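Thread on the grasp-pose bug from Thursday, for anyone else running wrist and external cameras out of the same simulator.

Setup: the Candard planner, Franka arm, kitchen counter with mixed objects on a marble top. Perception sees two rendered views and nothing else. No ground-truth poses go to the planner at run time.

Wrist view first, external view second.

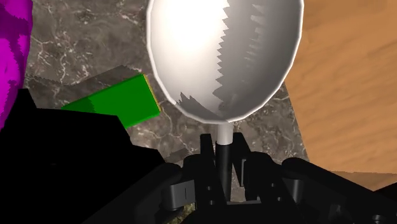
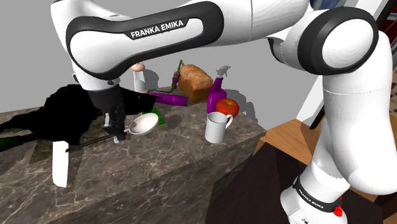 Symptom. Grasp candidates on long thin objects came back shifted along the handle, always towards the fingertips. Compact objects were fine. Apple fine, mug fine. Anything with a handle was wrong.

First suspect was the hand-eye transform, as ever. Dumped it from the scene file, dumped it again from the running sim, diffed them. Identical. Spent the morning on that and learned nothing except that the dump tool prints quaternions in a different order from the loader.

Second suspect was segmentation. Hard shadow edges in the render are jagged, and the mask network was trained on softer ones. On pale glossy surfaces it sometimes splits one object along the shadow line and gives you two instances.

That is a real fault and it has its own ticket. It does not explain the offset. With hand-drawn masks fed straight in, the offset stayed exactly where it was.

Third suspect, and the right one: timestamps. The wrist camera is stamped when the render is requested. The external camera is stamped when the buffer is read back. Both go into the same field in the message header.

The fusion node pairs images by stamp, looks up the arm state at that stamp, and projects. So the wrist cloud gets an arm state from slightly before the pixels were produced. Arm still, no error. Arm moving, the cloud is smeared along the approach direction.

Why only thin objects? The smear is there for all of them. On an apple the fitted centre hardly moves. On a handle, the axis fit happily stretches to cover the smear and the grasp point slides with it.

Spyros Panagiotou spotted it by plotting both stamps against the sim step counter. Two straight lines with a constant gap. I had been looking at point clouds for most of a day when a line plot would have done.

Fix is small. Both cameras now carry the sim step index, and the arm state lookup uses the step, never the wall clock. The old stamp field is still filled in so that the loggers keep working. Please do not use it for anything new.

Re-ran the regression set, 500 seeded starts, same seeds before and after. Failures tagged "grasp offset" went from 555 attempts to 13 (a start can have several attempts, hence the larger number). Of those 13, 11 are the split-mask fault from further up. The other two I have not looked at.

One side effect. The planner used to pad the gripper's collision model to cope with what we took for depth noise. Most of that noise was this bug. With the padding left in, it now refuses some perfectly good approaches between neighbouring objects.

Padding is therefore a parameter in the next build. Default stays at the old value until the Zeltison cell has been re-run, as their configs inherit from ours and I do not want to change two things for them at once.

If you are on the Brornis branch, you need the message definition change before the node change. The other way round it compiles, runs, and reads every step index as zero.

Still open: the same check for the depth stream. It shares the readback path, so I expect the same gap, but I have not plotted it yet.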